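Pullwood Community Housing: where we've got to, September

Hi Lemlem,

Well, it's been a busy stretch! I promised you a proper update before the next payment goes out, so here goes, and sorry in advance for the length (you know me).

The tenant handbook is the big news. Kalkidan Wubshet finished the second draft and it's so much better than the first. We cut the section on rent arrears from 13 pages to four, and people can follow it now. It went out to 44 households for comments and I was bracing myself for silence, but replies came in for weeks – mostly about parking, a few about noise, and one very long letter about bins that I'm still working through.

Money. Of the printing budget we've spent $630, all of it on the test copies from Holroyd. They were a day late but the paper is lovely and they didn't charge us for the reprint of the back cover. We still have $196 set aside for postage. I'd like to move that over to translation if you're OK with it, as most people on the Orneo side of town would rather pick up a copy at the office anyway.

What's running behind: the repairs chapter. Windura changed their call-out form halfway through, so Kalkidan has to redo the whole bit on who to phone after 6 p.m. I'd guess another two weeks, maybe three if they change it again!

The bathroom pages in that chapter are written, toilet and sink both, and only need a last read from me. 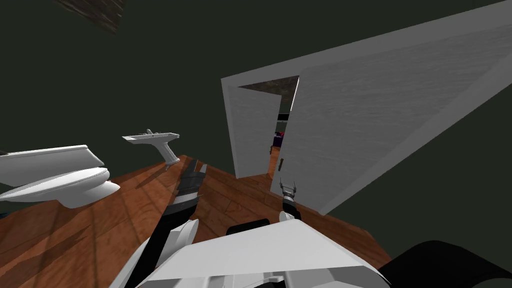
What we need from you

Just a yes or no on the postage money, and your logo in a bigger size for the cover. The one we have goes fuzzy in print.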